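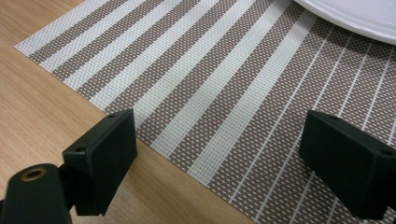
A customer wrote to us last spring that she had bought six of our placemats for a kitchen table that seats four, and then asked whether she could put the stripes crosswise. She can. Most people run them away from the seat, and a few turn them the other way on a round table where there is no straight edge to follow.

Questions like that one are most of our mail, and we answer all of it from the same building where the mats are cut and packed.

About Grasness Table

Grasness Table makes and sells things that go between a table and a plate: placemats, runners, coasters and a small range of napkins. We started with runners only. The placemats came two years later, when a restaurant supply shop called Hashemi asked if we could cut the same cloth shorter and finish all four sides. We made 100 of them on a borrowed cutting table. Hashemi took 54, and the rest went to our first retail customers, some of whom still reorder.

We are a small company. There are 12 of us in the Flirkevthorpe workshop, and people move between cutting, finishing and packing depending on what is due out. The office is one room at the end of the packing floor. If you call before noon you will probably hear the heat cutter behind whoever picks up.

What we make

Woven mats are the main line. The mesh is a coated synthetic yarn, woven tight enough that crumbs stay on top and open enough that a spill dries from both sides. It comes in plain colors and in stripes. The striped mats are the ones people ask about most, in particular the ones where wide bands change to narrow lines partway across. Those are woven that way on the loom. We do not print any of our mats.

Our standard placemat is 35 centimeters deep. That size came from measuring what people already had at home. A dinner plate fits with room for a fork and knife, and two mats can face each other across a narrow table without meeting in the middle. We also cut a shorter one for trays and children's places.

Runners are made from the same mesh, so they can be matched with mats from the same season. We try to keep each color going for at least three years. When one is going to be dropped we put a note on its page in January so people can fill out a set.

The napkins are cotton. They are sewn for us by Tevitska, a family workshop we have bought from since our second year.

How the mats are checked

Every mat is laid flat on a wooden table under a lamp and looked at on both sides. We check that the stripes run parallel to the long edge, that the corners are square and that no yarn has lifted. A mat that is slightly off goes into the seconds box - these are sold at the workshop door, unwrapped, at a lower price. We do not sell seconds online, as the faults are hard to show properly on a screen.

Each new weave is also used at lunch in the workshop for a month before we offer it. Soup, coffee and tomato sauce are the usual tests. One pale weave was turned down after the tomato sauce and was never sold.

Looking after them

Wipe the mat with a damp cloth and a little dish soap. For anything dried on, leave it in lukewarm water for ten minutes and use a soft brush along the weave. Let it dry flat or hang it over a rail. Keep it out of the dishwasher and the dryer, and do not iron it.

A hot plate from the table is fine. A pan from the stove is too much for the yarn, so use a trivet. Store mats flat if you have the drawer for it. If not, roll them loosely with the right side out. A mat that arrives with a curl from shipping will usually settle overnight with a few books on it.

Returns and repairs

Unused mats can be sent back within 35 days. If an edge comes loose in the first year, send us a photo and we will replace the mat. After that we can often reseal the edge for the cost of postage. Please wash it first.

Visiting and ordering

The workshop door is open to customers from 9 a.m. to 3 p.m. on working days, and we close for two weeks in July. Parking is behind the building, past the loading bay. Bring a plate if you want to try it against a color - plenty of people do.

Orders placed before 11 a.m. are packed the same day. Cloth samples are free, up to four per household, and are sent by letter mail. For restaurant or school orders, write to the office with the number of places and the size of the tables, and we will send a quote with samples.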